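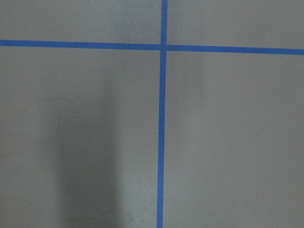

2. Workspace and Marking

The robot learning project at Fenura compares two ways of giving a demonstration to a two-arm workcell: hand guiding, where the operator moves the arm directly, and remote control, where the operator drives it from a control station. This report covers the second half of the project. The first half, submitted in December, dealt with mounting and calibration and is not repeated.

The work surface is divided with blue painter's tape. The tape gives the operator a reference for placing objects and gives us a shared vocabulary when a demonstration has to be repeated. Start positions are written in the log by cell and offset from the nearest crossing. The tape is not used by the learned policy in any explicit way, although it is visible to the cameras and we cannot rule out that the policy relies on it.

Where two strips meet, the tape is laid over itself. We measured offsets from the edge of the lengthwise strip and not from the crosswise one, as the crosswise strip is made of separate pieces and the line can step slightly at the joint. Two early logs used the wrong edge and were corrected by hand.

3. Demonstration Procedure

Each demonstration follows the same order.

Place the objects in their logged cells.
Move both arms to the rest pose and zero the grippers.
Start recording, wait for the tone, then begin.
Finish with the grippers open and clear of all objects.
Label the recording as accepted, rejected or unclear before starting the next one.

A demonstration is cut off at 90 seconds. We collected 16 accepted demonstrations per task per method, for 6 tasks. Joint positions, gripper opening and camera images are stored on one clock. An early version stored the gripper signal on its own clock, and the drift made the closing event appear late in the longer recordings. Those recordings were discarded.
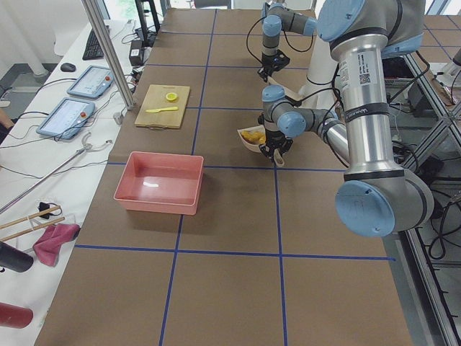 Tool use was the hardest group of tasks for both methods. With a rigid object the operator can correct a poor grasp after the lift, but with a tool the grasp fixes the angle of everything that follows. The utensil tasks show this clearly: the two fingers close on a wooden handle, the working end points down, and the small bowl next to the gripper leaves little room for the wrist to turn. Under remote control the operators tended to approach slowly and regrasp. Under hand guiding they grasped once, but their own hands often blocked the overhead view, and several recordings were labeled unclear for that reason.

The far arm was left at its hold pose in the single-arm tasks. It still has to be recorded. Leaving its channels empty caused the training script from Sellton to drop whole files without a warning, a fault that took us longer to find than any mechanical one.

4. Results

Policies were trained for 3,000 steps on each data set with identical settings. On pick-and-place tasks we found no difference between the methods that we would defend. On tool tasks the remote-control data gave smoother motion and fewer missed grasps. The hand-guided data gave faster motion, with more contact between the tool and the rim of the container.

We also tried mixing the two sets. The mixed policy hesitated before grasping, which may reflect the two different approach speeds in the data. The Jurčo filter, applied to even out speed, reduced the hesitation but also flattened the short pause before the gripper closes. We consider that pause useful and left the filter off in the final runs.

5. Limitations

All tests were run on one table under one lighting setup. Operators had unequal practice with the remote controls. Object positions at test time were drawn from the same cells as in training - a check with shifted positions was planned at Flamthorpe but not carried out.

Report version submitted 14/08/2020.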